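3.2 Salting time and bitterness

I came into this part of the study fairly sure that salting eggplant was a waste of an evening. My grandmother did it, I never did, and Iresha Saha and I argued over it most of December.

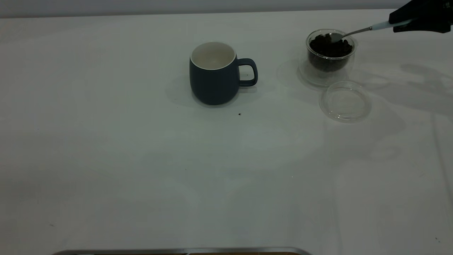

So we salted slices for 2, 60 or 90 minutes, rinsed them, and fried them in the same oil. Tasters scored bitterness first and texture second - Iresha insisted on that order, and I gave in.

Figure 3. Dark blue mug with a white interior.
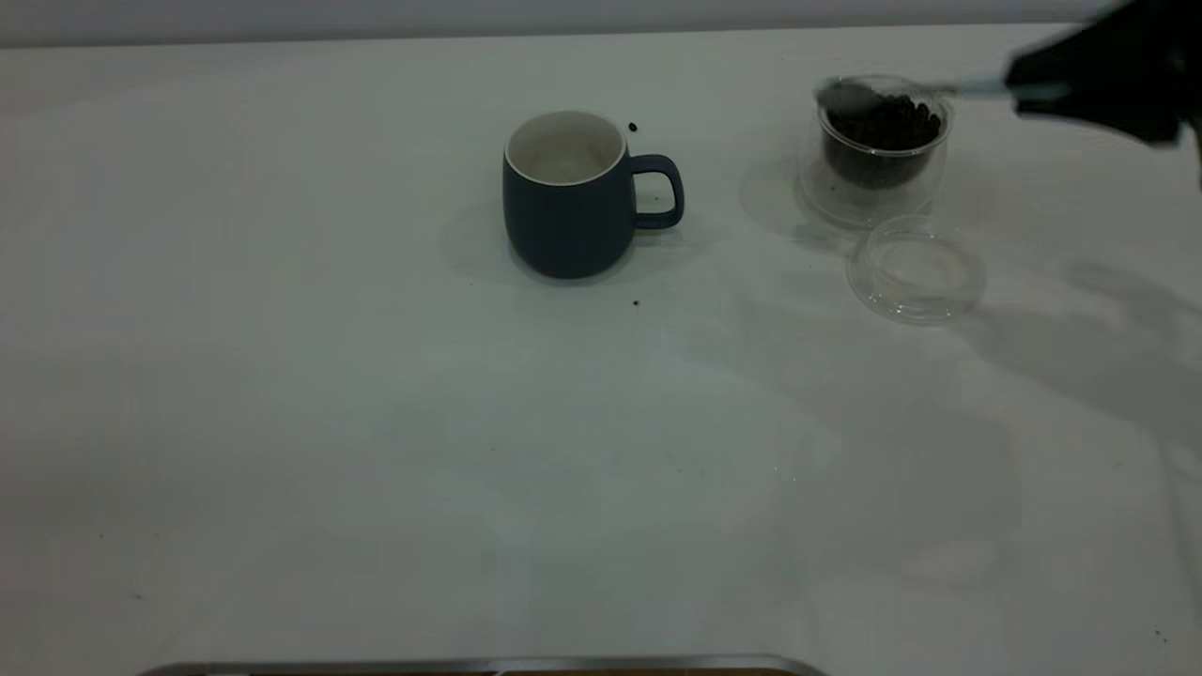 Bitterness hardly moved between the 60 and 90 minute batches, but the slices got noticeably creamier. Renata Sadowski found much the same with the Limcombe variety. We served the rinse broth in mugs like the one in Figure 3, as the white inside makes a brownish tint easy to spot, and I'd do that again.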